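What coatings do at the corners

Paint on sheet steel seldom fails in the middle of a flat panel. It fails at edges, folds and along the line where something touches it again and again. Anyone who has run a stores area or a packing bench knows the pattern, yet most purchase specifications still quote a single dry film thickness and leave it there.

The cause lies in how a coating behaves before it has set. Surface tension draws a liquid film away from a sharp external edge, so the layer over the edge ends up thinner than the layer beside it. Powder coatings flow in a similar way when they melt in the oven. A panel specified at 59 microns may meet that figure at every point the inspector's gauge can sit flat, and fall well short on the rim, where the gauge cannot give a sound reading at all.

Internal folds present the opposite difficulty. Charged powder is attracted to the nearest earthed surface, and in a tight corner that is the side wall. The bottom of the fold receives little. Applicators try to correct this by lowering the voltage or by making a second pass, which can build up too much material on the walls. Thick film is more brittle than thin film of the same chemistry, and tends to chip where thin film would merely scuff.

Preparation matters more than either. At Gough, a contract finisher handling small fabricated parts, the line was altered in January to add a third rinse between the alkaline wash and the conversion coat. Nia Morris, the process engineer, had traced a run of poor cross-cut results to residue held in spot-welded seams.

"The panels were clean and the seams were not," she says. "We were testing panels."
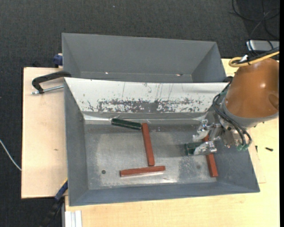 Abrasion is a separate matter from adhesion, and the two are often confused in complaints. A coating that has lost its bond lifts in flakes and leaves a defined edge. A coating that has been worn through thins gradually, and the exposed patch has a feathered border. Where both are present, the wear usually came first and moisture then crept beneath the film from the bare metal.

Laboratory wear tests use a weighted abrasive wheel turning on a flat sample. They rank materials reasonably well under steady rubbing. They say little about impact, and less about a hard corner dragged over the same strip many times a shift. Morris uses a simple rig with a sliding steel block, set to a load of 26 newtons, and inspects the sample under a low-power lens at fixed intervals. The results are not comparable with published figures and are kept for internal use.

There are cheaper remedies than a tougher coating. Rounding an external edge to a radius of 3 mm before finishing allows the film to hold a more even thickness. A slightly wider internal bend does the same for the fold. Skenel, which fabricates trays and housings, now draws both features as standard, and charges extra for a sharp edge when a customer insists on one.

The remaining option is to leave the contact surfaces bare. Stainless and galvanised sheet will mark under use, but there is no film to shed, and fragments of paint among finished parts can be a greater nuisance than a scratched container. The drawing should then show clearly where the coating stops and how the boundary is to be masked.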